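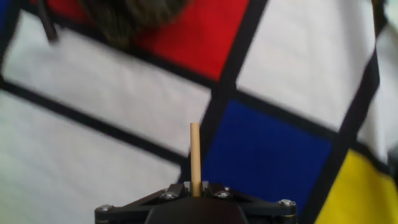
Krisztina Somogyi started printing tablecloths in January, after two years of doing curtains for other people. Her first design for Pralitz, the small shop she supplies, was a plain stripe, and it sold slowly. The grid came next: big rectangles of red, blue, yellow and white, with thick black lines between them. "I wanted something you could read from across a room," she says. "With a small pattern you have to walk up to it."

The lines gave her the most trouble. On the first samples, which she had printed at Dorneo, the black spread into the white and left a gray edge. She asked for a slower run and paid for it herself. She ordered 24 cloths that way, then 400 once the shop had agreed to take them. "I wouldn't do 400 again in one go," she says. "I had boxes in the hallway until summer."

She doesn't iron a cloth before she puts it out. A few wrinkles don't bother her, and she says customers who worry about them tend to buy the cloth and never use it. Washing is simple: cold water, no bleach, hang it by the short side.

We talked for a while about what goes on top. Somogyi likes a single heavy object with a lot of detail, and an old-style telephone in dark bronze and reddish brown, with gold-toned decoration, is the sort of thing she means. "The cloth is all straight lines," she says. "Put something fussy on it and you see both better." Plates she finds harder. White ones disappear, and patterned ones fight with the colors.

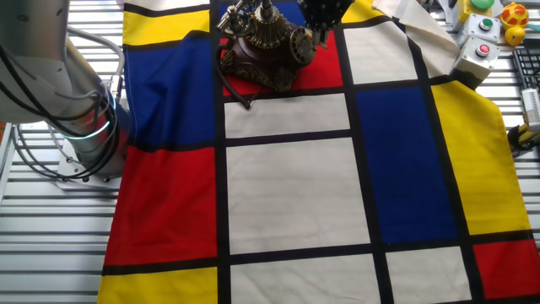 Leemans disagrees about the plates, and says that white ones look fine as long as they are set on the blue or the red. Somogyi has heard this before. "Then you have to seat people by color," she says.

Her next cloth, for Vesier, will have no black in it.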